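Reading Pesonen slowly

Since December I am reading Pesonen's book on the author's intention, and I am now at page 40. This is not a fast speed. My friend Jarmo Kemppainen finished it in 11 days and told me that I worry too much about the footnotes.

The main claim is simple to say. Pesonen thinks that when we ask what a poem means, we are asking what a reasonable reader could believe the writer wanted to say. The real writer can be dead, or lying, or have a bad memory, and the question still makes sense to us. 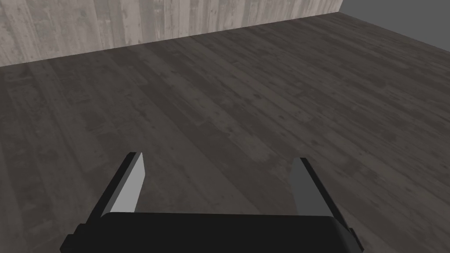 My difficulty comes in chapter two. Who decides which reader is reasonable? If I grew up with other books, in another language, I will hear a different colour in the same line. Pesonen gives this problem 15 lines and then moves on to irony, where I think the argument is much stronger.

Pirjo Partanen wrote to me that the answer is in the last chapter - she favours it over everything else in the book. So I will continue, one chapter each week, with a pencil and my dictionary. Next is the part on translation.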